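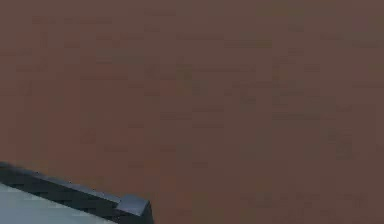 A party in government should be able to disagree with itself in a closed room. In the district of Stullow we have now the opposite situation. The chairman of the ruling party and his deputy give separate press conferences, sometimes on the same morning, and each of them asks the members to be loyal. Loyal to which one, they do not say.

I moved to Stullow 17 years ago from a country where there was only one party and no quarrel was ever heard. So I am not a person who is afraid of a loud argument. I was even glad of it in the first years. But I want to write about what this particular argument is doing to the ordinary work of the district, and why I think the deputy should resign his post or stop his campaign.

The quarrel began in May, when the list of candidates for Bramance was changed after the local branch had already voted. The deputy said that the party office had stolen the vote. The office said that the branch had let in people who were not paid members. Maybe both are right. I have read the two statements many times and I still can not find in them the number of members who voted, and this is the one fact that would help us.

Since then the council has met 9 times. In 2 of these meetings it passed something. The repair of the Huanca road was put off again, and the people in Stustby, who must use this road to reach the clinic, received a letter which explains that the matter is "under consultation." I know this letter well. I have received the same one about the drains.

The supporters of the deputy tell me that he speaks for the villages, and that without him the office would listen only to the town. I respect this. He did good work on the school buses, and he comes to Stustby when there is no election. But a deputy has taken a job inside the leadership. He receives its salary and he uses its car. If he believes that the leadership is dishonest, he has a clear way to say it, and this way begins with a letter of resignation. From the outside he could say everything he says today, and I would probably vote for him.

The chairman should not be too pleased with my opinion. He answers every attack on the same day, through a spokesman, and with much anger. He could publish the membership list of Bramance and hold the vote again. It would cost one weekend. I have asked the party office by mail why this is not possible and I was thanked for my interest.

The next council meeting has the Huanca road on the agenda as item 9, after the report on party discipline. I would like to see it moved to the first place.

September 29, 2009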